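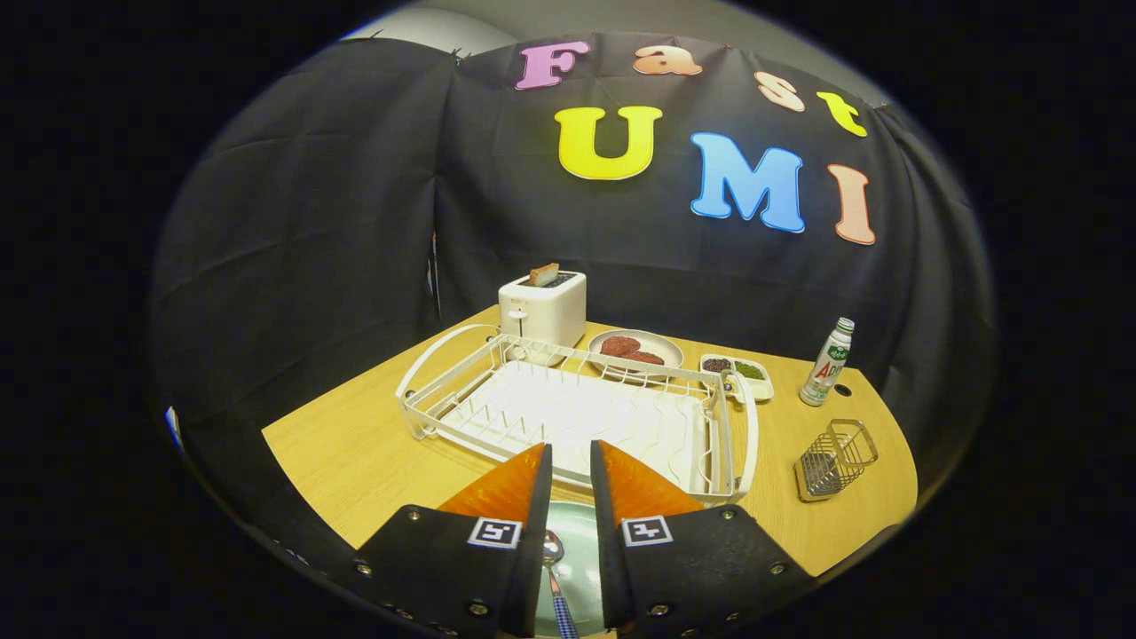
Parkard, May 15, 2018
By the Waltine Kitchen Diary

I eat a lot of toast. More than I should, probably, but I bake my own bread now and it would be rude not to. The trouble with a homemade loaf is that it goes from lovely to doorstop in a couple of days, and for ages I was chucking the last third of every one in the bin. So these days I slice the lot, freeze it and toast it straight from the freezer, and I get asked how I do it often enough that I'm finally writing it down.

First thing, let the loaf cool. Properly cool, all the way through! I know it smells amazing and you want to get stuck in (have the crusty end, I always do) but warm bread tears when you slice it and it goes into the bag steamy, and then you get a block of ice with some bread in it. I bake in the evening and slice the next morning. If you've got one of those probe thermometers, 22 degrees in the middle is fine to cut.

Next, slicing. Use a long bread knife and let it do the sawing. Turn the loaf on its side if the crust is very hard, it's much easier to get started through the side than the top. I go for slices a bit thinner than my little finger. Any thicker and the outside burns while the middle is still frozen, and if you go much thinner they snap when you pull them apart.

Now the bit that matters most. Lay the slices out on a baking tray, not touching, and put the tray in the freezer for 44 minutes. Yes, that's a silly number, it's how long the washing machine takes on quick wash and that's what I time it by. You want them firm on the outside. If your freezer is too small for a tray (mine was, in the old flat in Isen) you can stack them with a square of baking paper between each slice, which works nearly as well but you do get through the paper. I wash and reuse mine a few times.

Then bag them up. Squeeze out as much air as you can, and write the date on the bag, and what sort of bread it is. Seeded and plain look the same through frost. I once made a summer pudding with caraway rye and I'm still hearing about it.

For toasting, go straight in from frozen. If your toaster has a defrost button, press it. If it hasn't, do one short go on the lowest setting, leave the bread sitting for half a minute, then do your normal setting. Sourdough wants a bit longer than a soft white loaf. Anything with sugar or raisins in it wants less, and please stand next to it, as raisins catch very fast.

Long slices that stick out of the top are a pain. Flip them over halfway through so the other end gets a turn, or cut them in half before you freeze them. I got a recipe for a big round country loaf from the Benítez bakery and every slice of that has to be halved, there's no way round it.

It keeps well for three months or so. I found a bag from October at the back of the drawer last week and it was edible, but it tasted of freezer, so that went for breadcrumbs. Blitz it while it's still half frozen and you get much better crumbs.

Next time I'll do rolls, which are a bit more fiddly.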